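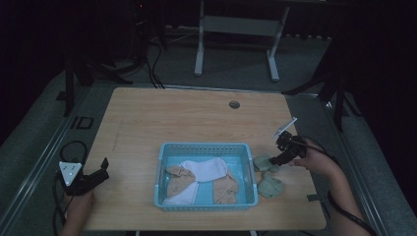
How I Hand Wash Wool Socks (and Everything Else I'm Scared to Put in the Machine)

I ruined a really nice pair of hiking socks in August. They went in with the towels on hot, and they came out the right size for my nephew, who is four. So I finally sat down and worked out a hand washing routine I can stick to, and I've been doing it every week or so ever since.

What you need

A sink or a dishpan, a mild liquid detergent (wool wash if you have it, baby shampoo if you don't), two bath towels and somewhere flat to dry things. I use a rack over the tub. A kitchen thermometer is nice the first couple of times, but after that your wrist will do fine.

Step 1: Sort by color, then by how dirty

Lights first, darks last, and anything brand new and red goes completely on its own. Turn socks inside out before they go in. All the skin and lint and general foot business is on the inside, so that's the side you want facing the water!

Check for holes now too. A tiny hole in a wet sock turns into a big hole pretty fast, and I'd much rather darn it dry.

Step 2: Fill the sink

Lukewarm, and I mean barely. I aim for 70 degrees on the thermometer, which feels a little cool on your hand. Add the detergent while the water is running so it mixes in. One teaspoon is plenty for a small sink. I used to pour in a big glug and then spend half the evening rinsing – don't be me.

Step 3: Soak, then squish

Push everything under and leave it for 16 minutes. (My oven timer has a sticky button and 16 is what I get when I aim for 15. It's worked so well that I never fixed it.) Then squeeze the suds through gently, like you're squeezing a sponge. No rubbing, no twisting. Rubbing wool is how you make felt, and felt socks are a whole other tutorial.

For heels that are still grubby, put a drop of detergent right on the spot and press it with your thumb.

Step 4: Rinse

Drain the sink with the clothes pushed to one side, and don't run the tap straight onto them. Refill with water at the same temperature as before and squish again. Two rinses usually does it for me. If you still see bubbles, go again.

Step 5: The towel roll

My favorite part. Lay the socks flat on a dry towel, roll it up like a sleeping bag and kneel on it. Unroll, move to the second towel, and repeat if they're still dripping. Jayson Aquino wrote to me after my last laundry post to say he uses a salad spinner for this, and I tried it, and it's great for thin socks. Thick ones just thump around.

Step 6: Dry flat

Pull each sock gently back into shape and lay it on the rack, away from the heater. Thin nylon is usually dry by morning at my place. Heavy wool can take until the next night, and if you fold it up too early it'll smell like a wet dog.

A few extras

Delicate knee-highs can go through the same steps, but take your rings off first.

Lanolin soaks are lovely on older wool, once or twice a year.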